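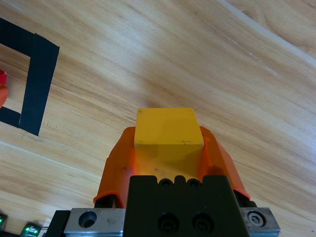 Yellow block in the gripper at the Gollari open day, 14th July.

Workshop tips from a robot demo I didn't much believe in

I went to the Gollari open day expecting to be sold something, and I was. The pitch was that a small arm on a bench could take over the boring half of a home shop: sorting hardware, putting tools back, clearing up after glue-ups. I've heard versions of this for years and my bench is still a mess.

The part I watched was an arm with two orange fingers handling colored cubes on a wood tabletop marked with black tape. Rimantas Kalniņš ran the demo and was patient with questions. I asked what happens with a greasy bolt or a bent nail. He said they were working on it. I wrote that down.

Still, I came home with a few things worth passing on, none of which need a robot.

Tape your bench. Black tape on pale wood is easy to read from across the shop. I made two squares at my own bench, one for parts waiting and one for parts done, and I mix them up less. Press the corners down hard where the strips overlap or sawdust gets under them. Pull the tape up every couple of months, or the finish underneath ends up a different color from the rest. Mine has been down since May on the router table and I'm not looking forward to it.

Pad your clamps with something that gives a little. I've scarred plenty of softwood with bare steel jaws. Scraps of leather work, and so does the rubber from an old mouse pad, held on with double-sided tape. Skip cork if you use much water-based glue. Mine crumbled.

Give each kind of thing its own bright color. I painted the ends of my metric hex keys red and the inch ones yellow, using leftover enamel. Two coats. It has already saved one stripped screw.

Keep cables off the work surface if you can. A hook under the front edge of the bench holds a drill charger cord fine.

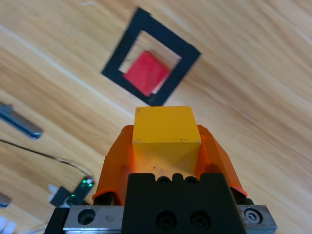
Will masking tape do for marking out a bench?
For a weekend it will, but after that it dries out and tears into little strips when you try to lift it. Use cloth tape or vinyl electrical tape for anything you plan to leave down.

As for the machine, Dace Rätsep gave the talk afterward and put up a slide saying the arm could learn a shop's layout from 36 demonstrations. The next slide said 256 for "mixed items." I asked which number applied to a coffee can of assorted screws and got a long answer that didn't have a number in it. The price mentioned for a starter setup was roughly 2,000 dollars, bench not included. You can buy a lot of labeled drawers for that.

I'll give them this much: they let people stand there and ask awkward things, which the Pevwood show last year did not. If you go to one of these, bring something from your own junk drawer and ask to see it picked up. A wing nut is good. So is a piece of string. Ask how long the setup took before the doors opened, too, and who does it when you get the thing home.

My neighbor has asked whether the tape squares would work on a kitchen counter. I wouldn't on laminate, and on oiled wood it won't stick anyway. A cutting board or a tray does the same job and goes in the sink.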